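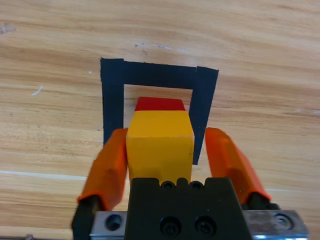
Galleries > Games > Table and tape

Search this gallery Go

Block parking at the kitchen table

Mieczysław Nowakowski and I have been playing block parking on Thursday evenings since May, and I've finally got round to putting a page up! It's a daft little game: you mark out a bay with tape, leave one side open and try to get your blocks in without touching the lines. I'm rubbish at it.

Black tape on pale wood, three sides done and the fourth left open. The edges came out a bit uneven (they always do when I'm in charge of the roll) and the top line slopes down slightly to the right, but I quite like it wonky.

Red at the back, yellow in front. You can only see the top and a bit of the front edge of the red one. I do love those two colours against the wood grain, all honey and brown streaks.

Abdelghani El Khatib wants a proper league and keeps the scores in a notebook. He's on 1,638 and I'm on 1,611, so there's hope for me yet! Mieczysław has only just got past 700 and blames the biscuits. You get 100 for a clean bay, nothing if you nudge the tape, and we still can't agree about corners.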